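グリッパの指が閉じきらない件の記録

2024-08-12

先週から続いていたハンドグリッパの不具合について、忘れないうちに書いておく。同じ症状で検索してくる人がいるかもしれない。

使っているのは手持ち式のグリッパで、左右の手に一台ずつ持って布をつまんだり畳んだりする動作を記録し、あとでロボット側の学習に回している。記録ソフトはHustex、指の開度を読む基板はAddenのもの。

症状は、右手側だけ開度の値が途中で止まるというもの。目で見ると指は布を挟んでいるのに、ログでは3ミリ開いたままになっている。硬い物をつかむ作業では誤差に埋もれて気づかなかった。薄い布に切り替えたとたん、「つかんでいないのに布が持ち上がる」データが並んだ。

最初はソフトを疑った。Hustexを一つ前の版に戻し、校正もやり直した。直後は正しい値が出るが、40回ほど開閉するとまたずれる。

と書いてから手元のメモを見直したら、ちょうど40回目で最初のずれが出ていた。再校正後も同じ回数だった。

次に基板を左右で入れ替えた。症状は右に残ったので基板は無罪。ケーブルも替えたが変化なし。ここまでで丸一日使っている。

原因は指の根元のねじだった。六角穴のねじが一本緩んでいて、握るたびに指がわずかに傾き、リンクが最後まで戻らなくなっていた。手で揺すっても分からない程度のがたつきで、工具を当てて初めて気づいた。11月に指を交換したとき、ねじ止め剤を塗らずに組んだ覚えがある。自分の作業である。

対処は次のとおり。

ねじを全部外して脱脂し、Nustonの中強度のねじ止め剤を塗って締め直した。
硬化を待って校正。
同じ布で開閉を繰り返し、全閉の値がゼロに戻ることを確認。
左手側も同じ手順で組み直した。こちらに緩みはなかった。

困ったのは、すでに録ったデータのほうだ。Ifansの案件用にためた2485本のうち、どこからずれ始めたのかが分からない。全閉時の最小値を一本ずつ出して、ゼロに戻っていないものを除外する処理を書いた。補正して使う案も考えたが、ずれ量が一定ではないのでやめた。除外した分は録り直しになる。

安全面でも一つ。緩んだねじがそのまま抜けていたら、指が作業中に外れて落ちていた可能性がある。手持ちならまだいいが、同じ指をアームの先にも付けている。アーム側は電源を落としてから全数を増し締めした。

点検表には、作業前のねじの確認と、4時間ごとの全閉値の確認を足した。締め付けトルクの値は手順書のほうに書いてある。録り直しは青い布から順に進めている。 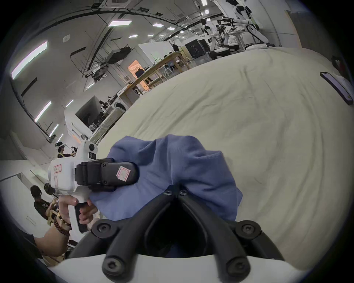

青い布をつまむグリッパ。指は六角穴のねじで留まっている。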